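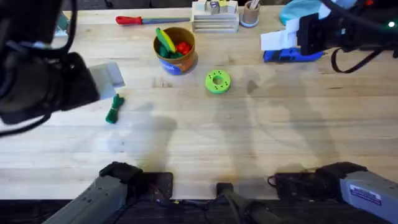

WARNPORT. The town's shared workroom on Zorngate reopened in February with one big wooden table, a short list of rules and a long list of people who want to use both ends of it at once.

The table is a butcher-block affair, pale planks running lengthwise, and it has already acquired the things that tables acquire. Along the far edge there is a long-shafted tool with a red handle, which members call either the screwdriver or the file depending on what they need that evening. Next to it stands a tiered stand of wooden slats, topped with a cluster of little toy blocks, mostly white. Rule 2 says the far edge is to be kept clear. 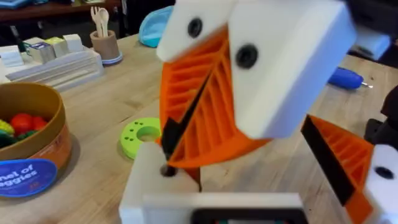

Membership stands at 122, well up on the 40 the room had at its old address behind the Eskildsen bakery, where the table was smaller and the smell was better. Evening slots now run to 25 minutes, a limit that has been received about as warmly as you would expect by people gluing things.

The wood has its visible grain, and the members would like to keep it that way. A proposal to cover it with a plastic sheet was voted down at the last meeting, which ran well past closing time. Oiling is planned for next month. Until then, hot drinks go on the windowsill. Bookings are taken at the Tendgate library desk until 5 p.m.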